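Rekell News Corrections Set

README, release 5, December 2024

What the set is

Rekell is a collection of corrections, clarifications and retractions printed by small regional newspapers, each one paired with the article it refers to. It was put together for people who study how newspapers handle their own mistakes, and for journalism teachers who want real cases to work with in class. The set is kept by Demyd Fedoruk. Earlier releases went out under the working title Qiu, and a few old scripts still use that name.

What it holds

The release has 1,563 correction notices. Of these, 601 are linked to the full text of the original article. The rest carry only the headline and date of the original - either the archive was closed or the article had been taken down by the time we looked.

Fields

notice_id: a number, stable across releases
paper: a short code for the newspaper, see papers.csv
notice_text: the correction as printed, with line breaks removed
notice_page: the page the notice ran on, blank for web-only notices
article_page: the page the original ran on
delay_days: days between the article and the notice
error_type: one of name, figure, date, quote, attribution, photo caption, other
linked: yes or no

How notices were labeled

Two readers gave each notice an error type on their own. Where they disagreed, a third reader picked between the two labels and could not add a new one. The quote and attribution types gave the most trouble. If a person was quoted correctly but given the wrong job title, we used attribution. If the words themselves were wrong, we used quote, even when the speaker was also wrong.

Notices that fix more than one error have one row per error and share the first part of their notice_id.
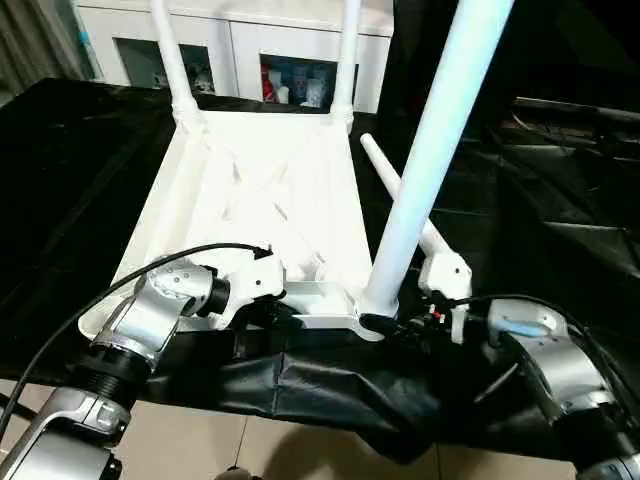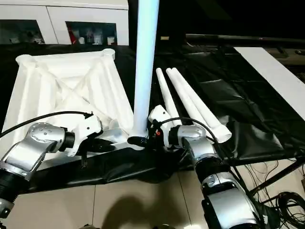
White plastic parts on a black-covered table.

Known problems

Web-only notices are underrepresented. Several papers edit the article and leave a line at the bottom, and our collection scripts missed many of these before November.

The delay_days field is unreliable for the paper coded OLL (the Ollura weekly), which dated its notices by the week of issue. Treat those values as rounded to the week.

Scanned pages were read by OCR. Names with accents often came out wrong, and we fixed only those inside notices of type name. About 600 notices have at least one character we could not confirm against the scan - they are marked with a tilde in the text.

Uses we advise against

Please don't use the set to rank papers by accuracy. A paper that prints many corrections may simply be more willing to print them, and we have no count of errors that were never corrected. The error types are also too coarse to support claims about intent or political slant.

Getting the files

The set comes as one zip file from the Zoseo archive. Unpack it and keep the folder layout as it is, or the link between notices.csv and the articles folder will break. Files are UTF-8 with comma separators.

Reporting a mistake

Send the notice_id and the field in question to the maintainer. Fixes go into the next release and are listed in changes.txt with the old value beside the new one. Requests from people named in a notice are handled first, and the name can be replaced with initials if they ask.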